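Wirkmont Air wants the early passengers back

Setareh Mousavi came to Watville in January to reopen a route which two airlines had already left. Her company, Wirkmont Air, flies four times a day between Watville and Poncombe, with small turboprop aircraft and a lowest fare that is cheaper than the train.

"People here were disappointed before, so they are careful with us," she says. "I understand this very well. They bought tickets from the last company and then had to wait months for the refund."

The flight takes less than an hour. By road it is 141 kilometres to the ferry, and then the crossing still has to be made. Mousavi believes that most of her customers will be those who now leave home before five in the morning for a meeting at ten.

She does not hide that the first weeks were difficult. The morning departure was often half empty, and fog closed the airfield on several days. Still, the company sold 545 seats in its best week, and she needs about 2,000 in a month to cover the costs of the route. 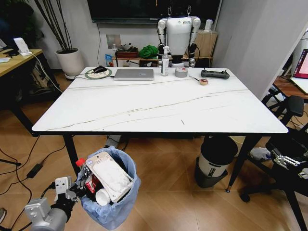
Pakzad, asked whether this number can be reached, was more doubtful and said that the summer would look good for any airline, and that the real answer would come when the visitors had gone home and only the local people were flying. The landing fees in Poncombe, he added, are still too high for small aircraft.

Mousavi agrees about the fees. She has asked the airport for a lower rate on the first and last flights of the day, and she is waiting for the reply.

"We can't put everything on the ticket," she says. "If the fare goes up by a third, the family who visits the grandmother will take the ferry again."

A second aircraft is planned, but she does not want to give a date for it. Before that she would like to move the evening departure to half past six, so that passengers from the hospital in Poncombe can return the same day.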